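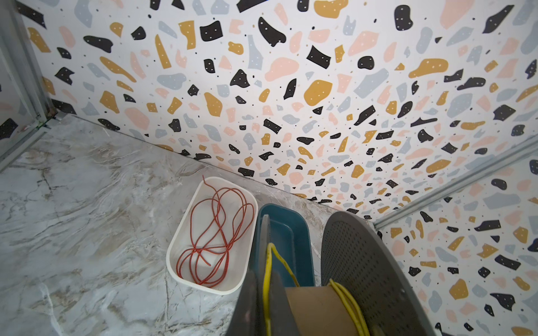

Teaching an arm to ignore the wallpaper

21/09/2024
By the Flunano project group, Saltamik

Readers of the last issue asked us what happened to the cord work at Prostora, and when there would be a result that we can show. There is now a first one. It is modest, but it has changed how we prepare our recordings, so we want to describe it with some detail.

The task is the same as in March. The arm must take a length of cord out of one bin and lay it in the bin next to it, with no part left hanging over the rim. A cable reel stands close to the bins and must not be moved. For people this is a few seconds of work. For our arm it is difficult, as a cord has no fixed shape and a loop which sticks up over the rim can look very different from two directions. The reel makes it more difficult, because strands of its cable can come in front of the target bin when the arm looks from low down.

In spring we trained the controller, which we call Ma, on recordings made in one enclosure with plain grey walls. A person guided the arm, the wrist camera recorded, and Ma learned to copy the movements from the pictures. In the grey enclosure it worked well enough that we invited colleagues to see it. Then we changed the walls to a terrazzo pattern and put a marble-effect covering on the floor, and the controller became almost useless. Out of 20 attempts it completed four. In several of the others it went down to the wall and closed the gripper on nothing, at a place where the pattern had a dark chip with a curved outline.

We first thought of the light, then of the focus of the camera. Both were checked and neither explained it. What we found in the end was simpler. In the grey enclosure, anything with colour was an object worth attention, and Ma had learned exactly this. When the wall itself is full of black, mustard, pink and blue-grey pieces, the rule is no longer good for anything. A wall seen at a steep angle is even worse: the pieces near the floor line are pressed together and look small, the ones higher up look large, and all of them change shape when the wrist turns.

The method we use now has the name Flunano, and it has two parts.

The first part is about the recordings. We no longer record a whole day in front of the same walls. The panels of the enclosure sit between aluminium rails and can be exchanged quite quickly, so we made sets in different patterns and we change the set in the middle of the work, with the bins and the reel staying in their places. For each set we recorded 53 guided runs. The person who guides the arm tries to do the same movement as before the exchange. It will never be completely the same, but it is near enough for the next step.

The second part is about the training. Ma receives two recordings together, which show a similar moment of the task in front of different walls. It is asked to give the same movement for both, and it pays a penalty when the two answers are far from each other. In this way the pattern behind the bins stops being useful information. We do not cut out the background and we do not mark the cord by hand. This was important for us, as marking a thin tangled cord picture by picture is slow and people do not agree where it begins.

We kept the terrazzo set out of the training completely and used it only for the test. Ma completed 11 of 20 attempts there, with the same arm, the same bins and the same reel as in the earlier test. In the grey enclosure it became a little slower, mostly because it now stops over the bin before it goes down. We have not decided if this is a fault. Some of us find that the short stop makes the movement easier to follow for the person who stands beside it.

The failed attempts are perhaps the more interesting ones. Closing the gripper at the wall has nearly disappeared. Most failures now come from the cord: the gripper takes one loop, lifts it, and the rest of the tangle comes along and falls on the floor between the bins. In two cases the arm took the cable on the reel in place of the cord in the bin. We should say that the colour of the cord was never changed in our recordings, only the walls. It is possible that Ma now trusts the colour of the cord too much, in the way that it trusted the grey walls before. A new series with cords in other colours is in preparation, and the bins will be exchanged too.

There are also limits which we want to name openly. Twenty attempts is a small test, and one more or one less would change the impression. All enclosures have the same size and the same rails, so Ma has never seen a place without them. The camera is fixed on the wrist, and when the arm is very near to the reel, the flange can hide a good part of the bin behind it. At this moment Ma has to work from what it saw before, and it has only a short memory. We tried a longer one and the training became unstable – this part needs more work before we write about it.

For groups who want to try something similar, we have two practical remarks. Mark the place of the bins on the floor covering before you exchange any panel. We lost a full series when a bin had moved by a finger's width and the pairs did not match any more. And clean the corners between the sets. Threads of dust are visible at the floor line when the camera is close, and in one early series they were only in front of one pattern, so Ma could use them to know which wall it was looking at.

The recordings for all training sets will be shared with the partners at Prostora when the labels have been checked. The terrazzo recordings stay with us for the moment, because we want to use them again as a test for the next version of Ma. Groups who would like to send us a panel pattern of their own are welcome to do so through the project mailbox. Patterns with thin curved lines are especially wanted, as we expect that these will be the hardest to tell from a cord.

Last updated: March 2025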